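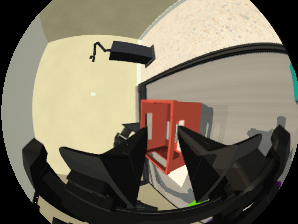

Wrist view in the simulator, wide lens, the red box between the fingers.

March 18, 2023

Spent the whole day on the gripper comparison and got through more of it than I planned. The two candidates are still the Hudar and the Marquez. Bello wants a recommendation before we order anything, and Pankaj wants the camera settled at the same time so he only has to redo the mount once.

Started with the Hudar model and the fisheye on the wrist. I had been putting off the fisheye because the calibration is a pain, but the old narrow lens lost the fingertips every time the hand came in low. With the wide one I get both tips, the box, the wall board and a good piece of the ceiling. The body of the gripper takes up the whole bottom of the circle, so those pixels are wasted. I asked Pankaj if the mount could come forward and he said 12 mm before it fouls the housing. I'll try that in the model first.

Ran 500 grasps on the red box with each gripper, same start poses, same seed. The box has thick walls and cutouts in the sides, and I picked it for that. A finger can go through an opening or pinch the wall, and the planner has to choose. Results from the morning:

Hudar: long pointed fingers, good at getting into the cutouts. When it missed, it mostly missed by catching a corner on the way in and turning the box.
Marquez: blunt pads, hardly ever used the cutouts, pinched the top edge. Fewer bad misses, but it needs more room around the box.

I had the Marquez closing force set wrong for the first batch and had to throw those runs out and start over. That cost me most of the time before lunch. Wrote the right value on a sticky note and put it on the monitor.

The other trouble is dark fingers. Both models are black or close to it, and in the wrist view the Hudar finger runs together with whatever dark thing is behind the box. The segmentation keeps adding bits of background to the left finger. I changed the finger material to a lighter gray for one batch and the problem mostly went away, but the real ones come in black, so I put it back. Might ask Dakura if they do a sleeve for the tips. Bello thinks tape would do the job.

Latency next. The Merkberg controller is fine with one camera stream. With 2 streams at full size it dropped frames every time I moved the arm fast. Cut the second stream to half size and it held. I don't like giving up the resolution but the second camera is only there to check the first.

Bello came by late in the afternoon and watched a few runs. He prefers the Marquez because it is boring, his word. I still lean toward the Hudar for this box and anything else with openings in it. We did agree that one object is not enough to decide on. He is going to send me 7 more meshes, some solid, some open, and I'll run the same set on all of them.

To do tomorrow:
Move the camera forward in the model and recalibrate.
Mask out the gripper body before the images go to the planner.
Rerun the Hudar with a slower approach - the corner catches may just be speed.
Write to Dakura about sleeves.

Left the long batch running and went home at seven.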